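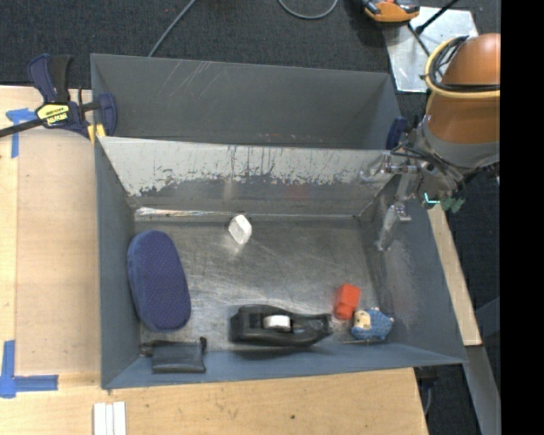 Bottom of the odds-and-ends bin, as of this afternoon. Thread.

1/
I've had this bin clamped to the table since September and I have never got to the floor of it before. Everything from the desk drawers, the hall shelf and the van went in there when we moved out of the Clollow unit. I started with 214 things on the list. I'm down to the last few.

2/
Yes, I made a list. I number everything when I sort, because otherwise I pick the same thing up, can't decide, put it back and do it all again the next day. With a number next to it I have to write something down. Keep, give, bin or ask.

3/
The navy cushion with the little light specks is a keep. It's the big oval one by the left wall. I've been looking for it for ages and had already bought a replacement, so now I have two. The new one will probably go on the bench in the porch.

4/
Tape dispenser, black, white tape still on it. Keep. It goes in the top drawer of the desk and it is going to live there. I own 3 of these and could only ever find the one with no tape.

5/
The flat black thing tucked against the front is a wallet or a pouch, I've never been sure which it was sold as. Small tab at the top. It's down as "ask". I don't use it but it may belong to someone in the house, so it's going on the kitchen side for a week and then it's going in the charity bag.

6/
Small orange-red block. I've no idea what set it's from. I've put it in the toy tub with the other strays. If you have small children you'll know the tub.

7/
Blue soft toy, pale face, lying on its side in the corner. Keep, obviously. It's getting a go in the wash inside a pillowcase, 30 degrees, then the airer. Don't put them in the dryer. I did that to a rabbit once and its fur has never been right.

8/
A few people have asked about the whitish see-through cube further back. I've got it on the list as "cube". It can stay as "cube" until I've decided where it goes.

9/
About the bin itself, as I get asked every time. It's metal inside, blue-grey paint on the outside, sloping sides. The sloping sides are the useful bit. You can see what's at the bottom without leaning right in, and small things don't get stuck in a square corner. The floor is scratched to bits and I don't mind at all.

10/
I clamp it because it used to creep along the table whenever I reached in for something heavy. Blue and yellow bar clamp on the corner. Do it up hand tight and leave it. I used to put a folded cloth under the bin instead and that was useless.

11/
Where the rest went, for anyone keeping score: 81 things to the charity shop, a box of cables to the Cedico swap shelf, and the paperwork through the shredder. Most of what's left was kept and has been put away properly. The screws took a whole evening by themselves.

12/
I tried the Foltivar app for the list at first. It's fine, but it wants a photo of each item before it will let you save, and I wasn't doing that for every biro. I went back to a notebook. One line per thing, tick when it has physically left the table. The tick is for when it's left, and deciding doesn't count.

13/
Someone asked how long it took. I did twenty minutes most evenings after tea with the radio on. I don't do long sessions any more. After an hour I start keeping everything.

14/
Next is the tall cupboard under the stairs. It's mostly paint tins and bags of other bags. I'll use the same bin, so it's staying on the table for now, and we'll carry on eating in the front room.

15/
Edit to add: the label tape I mentioned last time is the Lý one, the wide roll. It sticks to metal and peels off cleanly if you change your mind in the first day or so. After that you'll want warm water and a thumbnail.

16/
And thank you for 2,000 follows, which is a lot of people for a thread about drawers. Cupboard thread when I've found the back of the cupboard.

Contact | Terms | Privacy | © All posts remain the property of their author | Back to top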